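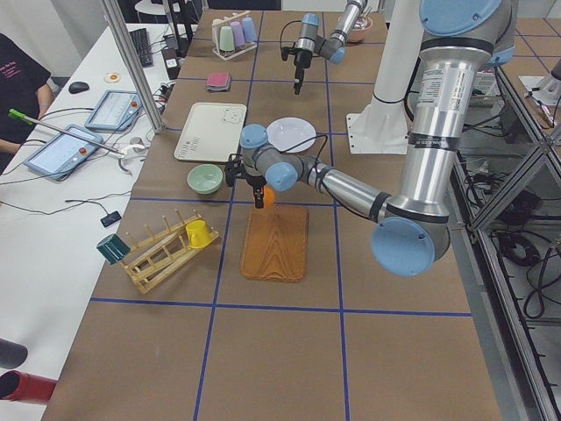 Cups, bowls and boards: how to keep a small kitchen table in order

When I moved to Sundthorpe I had one table for everything. I ate on it, I cut vegetables on it, and the clean dishes waited on it until somebody put them away. After some years I have found a few habits which help me, and I write them down for other people with little space.

Divide the table with tape

Take painter's tape in a color you can see well and make a grid of squares on the table top. Blue on a brown table is easy to see. Each thing gets its own square, or two squares if it is big. It looks a little strange in the first week, but after that the hand goes to the right place without thinking. Pull a short piece first in a corner and look if the surface is damaged, above all on old varnish. I change my tape every March.

Hang the cups upside down

A cup which stands on its base collects dust, and a cup which stands on its rim on a flat table keeps the water inside. A wooden rack with pegs solves both. The air comes from below and the cup dries by itself. I like the slanted kind for mugs, and for the light cups in pastel colors a straight holder at the far end of the table, where no elbow can reach them. Put the mugs you use every day on the outer pegs. A dark green one on one end and a yellow one on the other is enough for two people to know which is theirs.

My neighbor Kolbrún Kvaran dries the pegs with a cloth once in the week. I was lazy with this and got black spots on the wood. Fine sandpaper took away most of them, then a thin layer of mineral oil.

Keep the cutting board flat and free

The board should lie in the part of the table nearest to you, with nothing on it. If it slides, put a damp kitchen towel under it. Wash both sides also when you used only one - wood that gets wet on one side only will bend. Let it stand on its long edge until it is dry, and only then lay it back.

For onion smell: half a lemon and coarse salt, rub, wait five minutes, rinse with cold water.

Bowls and plates

Small bowls go to the back, larger ones in the middle. I leave one bowl empty on the table always, for peels and egg shells. A flat tray is useful next to the plates, you can carry the whole breakfast away in one time. If your tray has a printed drawing, like a bear face in the corner, wash it with a soft sponge. The green side of the sponge removed half a rabbit from mine.

A small square pad can live beside the cup holder. Hot pots go on the pad, never on the tape, or the glue becomes soft and leaves a line. If you have the line already, rub it with a little cooking oil, wait, and wipe with dish soap.

In the evening

Everything goes back in its square before I turn off the light. What has no square goes in the cupboard or out of the kitchen.

Aksel Bach
May 15, 2018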